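FOR IMMEDIATE RELEASE

30 May 2019

Herkthorpe Asks Its Guests to Please Stop Leaving Their Coats Behind

HERKTHORPE – The Herkthorpe Guesthouse Association today announced a shared lost property service for its member houses, ending a system under which forgotten belongings were kept in a cupboard until the cupboard would not close.

The service, called Orkano, goes live this week at all 7 member houses. Guests who have left something behind can fill in one short form, and every house in town will see it. Until now, a guest who could not remember which house they had stayed in was advised to call them all. Several did, often at breakfast time.

A stocktake carried out in December found 92 unclaimed items on members' premises. Phone chargers led the field, followed by single gloves, reading glasses and paperback thrillers with the last chapter still to go. One house was holding a full set of bagpipes. The association would like it known that the bagpipes have been claimed, and that the neighbors are bearing up.

Of the 92 items, 84 had been in storage for longer than a year. Members agreed that this was no longer lost property so much as furniture.

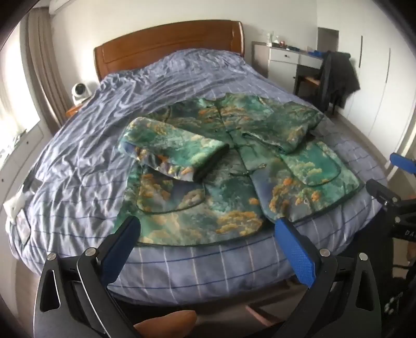

Coats remain the hardest category to return. They are too bulky for an envelope and too good to throw out, and their owners tend to describe them over the phone as "sort of a jacket." Under Orkano, staff will record each garment by color, pattern, fastening and trim, which should suit the more memorable pieces very well. A padded jacket in teal and jade green with little orange-gold blossoms and dark green piping more or less fills in its own form. A plain black raincoat will need more work, and members hold a great many plain black raincoats.

Items will be kept for 50 days from the date of checkout. Owners who get in touch during that time may collect in person or pay the postage. Anything still unclaimed after that will go to the Wekach thrift store on the harbor road, where owners are welcome to buy it back at a fair price.

Food is not covered by the service. The association considered the matter at some length after the business with the cheese and has nothing further to say about it.

The form was built by Engström, a small web firm based above the Herkthorpe bakery, which accepted part of its fee in off-season room nights. The firm's staff have since used four of those nights and left behind an umbrella. It was the first item entered in the system during testing and is still waiting to be picked up.

"We are very fond of our guests and would be happy to see them again," the association said in a statement. "We would simply prefer that they came back for the view."

Guests staying in Herkthorpe this summer will find a small card on the back of the bedroom door asking them to check the hook, the shower and under the bed before leaving. An earlier version of the card was placed on the nightstand, and a fair number of guests took it home.

Orkano is free to use and open to anyone who has stayed at a member house. Forms are available at every front desk and on the association's website. Claims for items lost before the service began will be accepted, though patience is requested with regard to the gloves.

About the Herkthorpe Guesthouse Association

The association represents independent guesthouses in and around Herkthorpe. It publishes the town's walking map, organizes the winter lights and settles disputes over parking.

Media inquiries may be sent through the association's website. Reporters who attended the spring open house are asked to check whether they still have their scarves.

ENDS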